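Prondix 27 Under-Bench Dust Extractor

Rardale Workshop Supply > Air and Dust > Fixed Extractors

Price: $1,495, hose kit included
Availability: ships from the Brorkudley warehouse

The Prondix 27 is a fixed dust extractor for small workshops, framing rooms and repair benches. It bolts to a wall or to the floor and serves one bench at a time through a single 100 mm inlet. The fan is driven directly by the motor, with no belt to adjust. Air passes through a drop box first, where chips and heavier dust settle, and then through a pleated cartridge filter before it returns to the room.

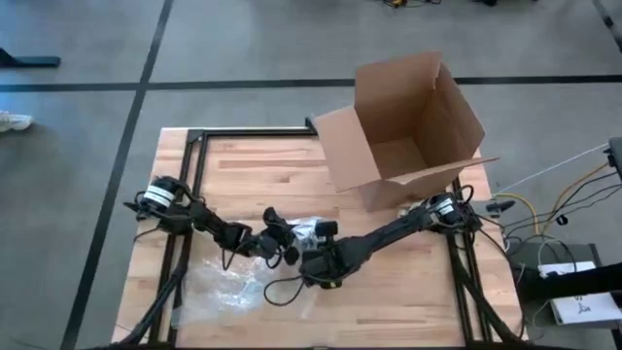

Noise depends mostly on the length of the duct and the number of bends. Keep the run straight where possible and use two 45 degree elbows in place of a single 90. Flexible hose should be used only for the last section, between the blast gate and the tool. Long runs of flexible hose cost suction and collect fine dust in the ribs.

The drop box empties from the front. Two latches hold the drawer against a foam gasket. A leaking gasket is the usual cause of weak suction on a unit that has been in service for several years. Replacement gaskets are stocked under the Tamura parts list, along with cartridges and latch springs.

Specifications

Inlet: 100 mm, round
Drop box volume: 27 liters
Filter: pleated cartridge, washable
Filter service interval: 200 running hours
Drive: direct
Mounting: wall or floor, four anchor points
Controls: on/off switch, filter reset button

Supplied with the unit

Hose, two clamps, blast gate, wall bracket, anchor template, printed manual. Anchors are not supplied, as the correct type depends on the wall.
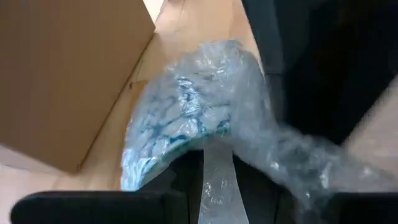

Installation

1. Tape the template to the wall and mark the four anchor points.
2. Fit anchors suited to the wall material. Do not mount the unit on drywall alone.
3. Hang the bracket, check it for level, and tighten.
4. Lift the unit onto the bracket. Two people are needed.
5. Fit the hose and close both clamps.
6. Run the fan with the blast gate open and check each joint for leaks.

Filter care

Tap the cartridge clean outdoors or into a bag. Wash it from the inside out with low-pressure water and let it dry fully before refitting. Press the reset button after each cleaning. The hour counter does not reset by itself. 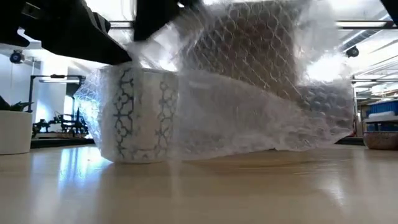
Can the extractor be connected to two benches?

A second bench can be added with a Y fitting and another blast gate, provided only one gate is open at a time. With both gates open, the airflow at each inlet is too low for sanding dust.

Manual revised September 2021. Technical text: Kumiko Sakai. Parts orders: Mwangi Okoth, Rardale service desk.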